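Most home computers that come to me as "dying" are full of dust. I do the family's machines twice a year, once in late September before the heating goes on and again in spring, and the job takes me 30 minutes if I have everything out on the table first.

## What to get ready

- A crosshead screwdriver, medium size
- A clean paintbrush, 1 inch, natural bristle
- Cotton buds
- A vacuum cleaner with a hose
- A saucer for the screws
- A can of compressed air, if you have one

Don't use a feather duster, and keep furniture polish well away. Kitchen roll sheds bits that end up in the fans.

## Opening up

Shut the computer down properly, switch off at the wall and pull the power lead out. Hold the power button in for 5 seconds. Then take the rest of the leads out, and if you aren't sure what goes where, put a bit of masking tape on each one and write on it. Annunziata Pace next door uses coloured wool for this and it works just as well.

Carry the tower somewhere with a hard floor. Outside on a dry day is best — the first puff of air can leave a grey film on everything nearby. Lay it on its side on an old towel, with the removable panel facing up. On most cases that is two screws at the back and then the panel slides towards you.

Touch bare metal on the case before you touch anything else, and do it again whenever you have walked off and come back.

## Cleaning

Start at the top and work down. Brush the loose dust towards the vacuum hose and hold the nozzle a hand's width off the parts. It must not touch the boards.

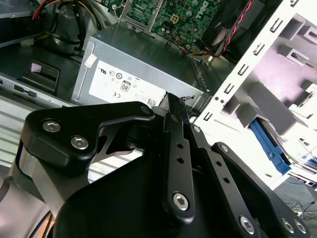
Fans need to be held still with a finger while you brush or blow them. Spinning them with compressed air can wear out the bearings. Do both sides of each blade if you can reach, and use a cotton bud for the corners of the housing.

Keep the can upright. Tilted, it spits out freezing liquid. Short bursts, and stop if the can gets very cold in your hand.

Leave the power supply closed. It is the metal box the mains lead plugs into, and it can hold a charge long after it has been unplugged. Brush its grille from the outside, vacuum that, and move on.

Any dust filters at the front or underneath usually pull out. Wash them in warm water with a drop of washing-up liquid, rinse, and let them dry overnight. They must be bone dry before they go back.

## Closing up

Before the panel goes on, check that no cable is resting against a fan. Press the plugs lightly to see that none has worked loose. Put the screws back by hand first and then nip them up with the screwdriver — they strip easily.

If the machine beeps and shows nothing on the screen, switch off, unplug and check the memory sticks are pushed fully home. That has been the trouble for me more than once. A rattle is nearly always a cable touching a fan.

## Where it stands

Carpet is the worst place for a tower. Lino Guerra put his on an upturned wooden drawer and has gone from cleaning it every 6 months to once a year. Leave a gap behind it for the warm air, and keep it away from the tumble dryer and the cat's bed.

The same brush does for keyboards and the back of the television. Wash it in soapy water afterwards and stand it bristles up to dry.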